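Batora Desk Tasks – README

Hello, and thank you for taking an interest in Batora! It is a small set of two-arm examples for teaching a robot everyday desk chores, and we put it together at the Pradlow workshop over one long, happy November. There are 60 episodes in this release, split across 4 tasks, and we would love to hear what you do with them.

What is in an episode

Each one holds the head view, the joint readings for both arms, the gripper commands, and a short sentence saying what the operator was asked to do. The arms keep their own folders, left and right, so please don't swap them when loading (we did, and lost a whole afternoon to it).

The table and the arms

Both arms are bolted along the near edge of the same brown tabletop, and the head view takes in the cables and the shelf at the back as well. We left all of that uncropped – a model trained on Batora should get used to a bit of clutter.
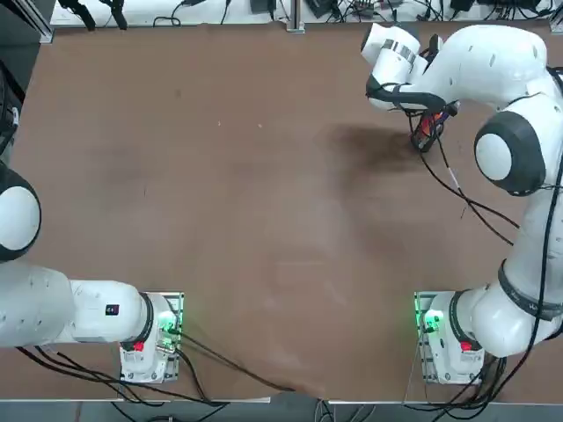 The pen holder and the blue marker, with both arms swung out to the sides:

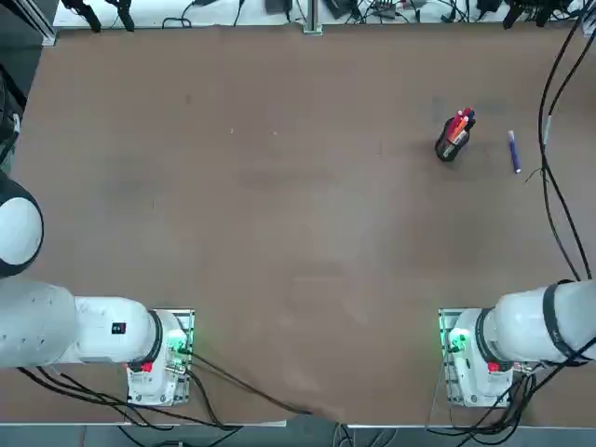
Splits

We hold back 8 episodes for testing, 2 from each task. If you train with the Filali loader it will pick up the split file by itself, and for anything else the file is plain text and easy to read.

Known problems

A few of the task sentences were typed in a hurry and have spelling slips. We plan to fix them in the next release, which will go out under the name Nadura.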